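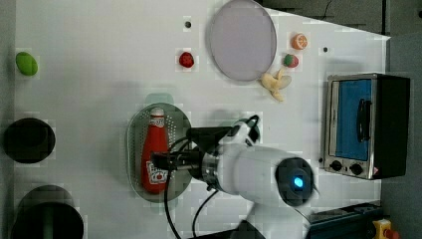 Ketchup bottle on its side in the grey strainer tray, lavender plate behind.

Guides > Kitchen > Fidby Label Printer > Part 2: Loading and first labels

March 15, 2023
By Dale Chisholm

OK, your Fidby is out of the box and charged, so let's get some tape in it and print a label! I've had mine since December and I've made every mistake going, so I'll point them out as we get to them.

1. Slide the lid toward the back until it clicks, then lift. It feels stiff the first few times (mine squeaked).

2. Drop in the Zorport tape roll with the loose end facing you. Pull out a little tape and feed it under the grey roller.

CAUTION: Keep your fingers off the thin strip next to the roller. That's the print head, and it gets hot after a long run.

3. Close the lid and hold the feed button for 2 seconds. You should get a short blank piece. If the tape comes out crooked, open up and start over from step 2. Don't tug it!

4. Open the Ila app on your phone and tap Add Printer. The code you want is 681, and you only type it in once.

5. Pick a label size. I use the small one for spice jars and the wide one for anything that lives in the fridge door, sauces and salad dressing and so on.

Note: Labels don't like grease. Wash the bottle with dish soap, dry it all the way, and give the label a good firm rub from the middle out. I skipped this on a whole shelf of Serrano hot sauce and ended up peeling stickers off the shelf liner for a week.

6. Type your text and hit Print. I put the name on the top line and the date I opened it underneath – my family ignores the date, but I like it.

7. Tear the label off against the metal edge, pulling down and to the left.

Note: One roll gives you 300 small labels. The app starts nagging you to buy more well before that, and I just swipe it away until the red stripe shows up on the tape.

If the light blinks orange after step 6, the lid isn't all the way shut. Push down on both corners and print again. Cleaning the print head is in Part 3.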